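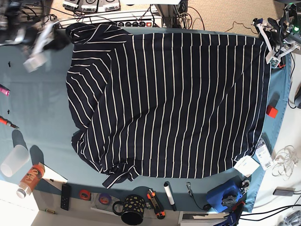 Chapter 7
Folding and Storing Shirts

A long-sleeved shirt is harder to fold than almost anything else in a laundry load. A towel has four edges and no top or bottom. A shirt has a collar that stands up, two sleeves that go their own way, and a front and back that slide against each other. The folder has to bring all of these parts into one flat rectangle. Stripes are a help in this work. On the navy shirt with white pinstripes that opens this chapter, the lines run straight down the center and right of the body, then bend where the cloth bunches near the collar. A bend like that shows where the fabric still needs to be pulled flat. The cuff sticking out past the hem is another common trouble spot, and section 7.3 deals with it. On plain cloth there are no lines to follow, and the folder has to feel for the side seams.

In Chapter 6 you sorted and dried a mixed load. The work now moves to the table. You will need a flat surface wide enough for the whole shirt with its sleeves out, and a covering that does not slip. Clear the part of the table where the shirt will lie.

The chapter uses three folds. The Komwood fold brings each side in to the middle of the back and lays the sleeves down along the body. It gives a wide, flat package and suits shelves. The Chidiac fold is narrower and is meant for drawers. The Hercombe roll is used for travel bags, and it works better on soft knits than on woven shirts. All three begin the same way: button the top button and one near the middle, lay the shirt face down, and smooth it from the collar toward the hem with both palms.

Storage takes up the second half of the chapter. In the Terkavus laundry survey, 1,205 households were asked how they kept their shirts, and 112 of them folded every shirt they owned. Most used a mix of hangers and shelves. Table 7.1 gives the full results. You will use it again in Exercise 4, where you plan shelf space for a shop that holds 400 folded shirts.

Before you begin

Bring one woven shirt with a collar and long sleeves. Striped or checked cloth is easier for the first two folds. Empty the pockets and turn the cuffs right side out.

Key terms: placket, yoke, side seam, hem, center line, fold width

7.1 Laying Out the Shirt

Place the shirt face down with the collar away from you. Pull the hem gently until the back lies smooth, then straighten one sleeve at a time, starting at the shoulder.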